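Ninunville Oral History Project
Progress report to the Lakatos Fund
27 September 2023

We have had a wonderful summer! When we last wrote to you in April we had a list of names, two recorders and a lot of hope. The collection now holds 188 interviews, and 170 of those have been typed up and checked by the people who gave them.

The biggest surprise has been the Porkov mill. We expected short memories of shift work, and what we got were whole afternoons of talk – songs from the carding room, the flood year, the bakery that opened at four in the morning for the night crew. Seven of the former mill workers came back for a second sitting, and two brought their sisters along. Tamás Farkas has been doing most of these interviews in Hungarian, and his translations are a joy to read.

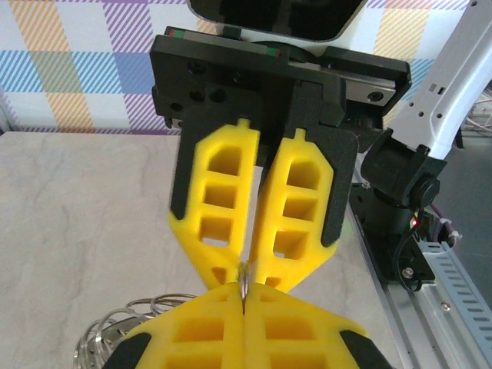
Typing up is slower than we planned for. An hour of tape takes most of a day when two people talk over each other (and sisters do!), so we moved part of the travel money into typing hours, as agreed with your office in the spring. We spent $3,095 on this and expect to need no more before the end of the grant.

The listening evenings at the Brenimo library have gone very well. We play a few short clips, put the kettle on and let people talk. At the second one a man recognized his late uncle's voice and stayed until closing, telling us who everybody in the story was. He is now on our interview list.

Still to do: the railroad families, the last of the checking, and the printed booklet. The booklet is running late – we have too much good material and keep arguing over what to leave out. A draft will reach you before the holidays, and we would love your comments on the choice of stories.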